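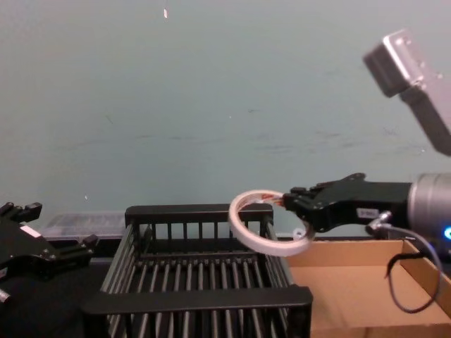

A basket for the tape

By Flor Restrepo
5/21/21

Every household has a roll of tape and hardly any household can find it. In ours it has lived in the cutlery drawer, on the windowsill and, for most of April, inside a boot.

Giuliana Londoño sorts out other people's cupboards for a living, under the name Coltotent, and she starts with the small stuff. Wardrobes come later. "People ring me about the loft," she says. "I go and look in the kitchen drawer first."

Her answer for tape, string and the like is a wire basket, black for preference, left out where the parcels get wrapped. White tape shows up well against it. You can see through the bars from the front, so there is no lid to lift and no label to write. Crumbs and paper scraps drop through the gaps - put a tray under it if that bothers you.

What goes in

Tape, scissors, a pen that works, a ball of string. She allows two rolls of tape and no more. Spare rolls go somewhere else, and you fetch one when the old one is down to the core. Leave the printed label on the inside of the core if there is one, as it saves guessing when you need the same kind again.

Batteries don't go in. Nor do receipts, and she is firm on that.

Small things are the weak point of wire. Drawing pins and paper clips slip between the rods, so they need a jar or an old tin stood in one corner.

Which basket

Édgar Escobar sells them at Giraldo, a hardware shop with 1,483 lines in stock and one narrow aisle. He tells customers to press down on the top rim before they buy. If it bends, leave it. He also runs a finger along the bars, where cheap coating comes off in flakes. The Vekberg is his best seller. The Jondow is deeper, and I found I had to dig in it.

Measure the shelf first. I didn't, and took my first one back the same afternoon.

Keeping it up

Empty it once a month on to a sheet of newspaper and put back what belongs. Mine took ten minutes and turned up a door key.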